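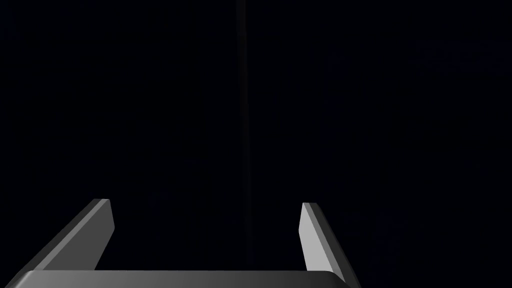

Grirnlow Live at the Hirness: Album Review

Print this page | E-mail this article

Grirnlow have been playing the same handful of rooms for long enough that a live album was going to happen sooner or later. The band recorded this one over two nights in January at the Hirness, a converted feed store with a low ceiling and a balcony that holds 50 people if they are friendly. The result is a double record on the Pusora label, and most of it is very good.

For anyone coming to the band new, Grirnlow started as a loud guitar trio and picked up a trumpet player and a second drummer along the way. Singer Iason Moschos writes nearly all of the songs. His voice is rough at the top and warm at the bottom, and the studio albums have tended to smooth out the rough part. The live record leaves it alone. On "Thammasiri," the long song that closes the first disc, he misses the high note in the second verse and goes back for it in the third. A producer would have fixed that. I'm glad it stayed.

The set list leans on the last two albums, with three older songs and one cover. The opener is "Salt Truck," played faster than the studio version and without the organ part. It takes the band a minute to settle. The two drummers are slightly apart through the first chorus, and then they lock in and stay that way for the rest of the side. If you listen on headphones you can hear one drummer in each ear, and that is how they set up on stage. 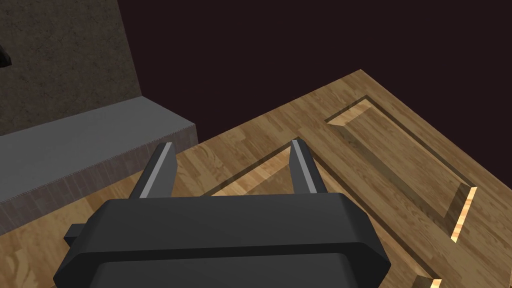

Side two is the best stretch of the record. "County Line" and "Good Coat" run together with no break, and the trumpet carries the melody between them. The crowd is mixed low here, loud enough to know they are in the room and quiet enough that you don't get tired of them. On too many live albums somebody whistles right into the microphone every time a verse ends. There is one whistler on this record, during the slow part of "Good Coat," and he gives up quickly.

The second disc is less even. "Winter Hours" was a short, tense song on the album and it has been stretched to nearly three times its length. I have seen them do this in person and it works when you are standing there with a drink. At home I start looking at the sleeve. The guitar solo has two good ideas in it and repeats both. "Ladder" has the opposite problem. It fades out just as the drummers are getting into something, and a fade on a live recording always sounds wrong to me. I would have traded three minutes of one for three minutes of the other.

The cover is an old country waltz, sung by Moschos with only a guitar behind him. He introduces it by saying he learned it from his mother and that she never liked the way he sang it. He sings it straight. It got the longest applause of the night, or at least the longest that made it onto the record.

Sound quality is better than I expected. The Hirness is a hard room. The back wall is brick and the low end tends to pile up under the balcony, and I have heard plenty of bands turn to mud in there. The bass here is clear without being big. The vocals sit a little behind the guitars, so you may need the lyric sheet for the faster songs, and there isn't one in the package. There is a folded insert with credits and a short note from the band thanking the bar staff.

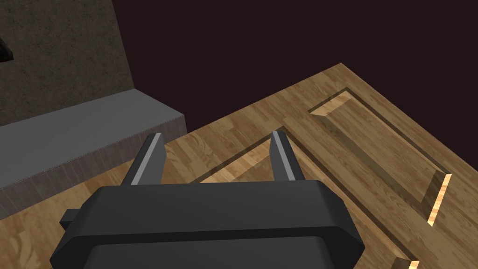 Reviewed: Grirnlow, "Live at the Hirness" (Pusora). Two discs.

The vinyl pressing is limited to 617 copies and costs $35. My copy was flat and quiet, apart from some light crackle at the start of side three. The download has the same songs in the same order, plus one extra, a ragged version of "Six Dollar Bill" from the second night. I can see why it was left off the record, though I have played it more than a couple of the songs that made it.

If you own the studio albums and have seen the band live, you already know whether you want this. If you have never heard them, I would still start with the last studio album and come to this one second. The songs are easier to learn there, and it helps to know how "Thammasiri" is supposed to go before you hear them pull it apart.

The band plays the Hirness again this spring, with the same lineup. Doors are at 6, and the balcony fills up first.

Print this page | E-mail this article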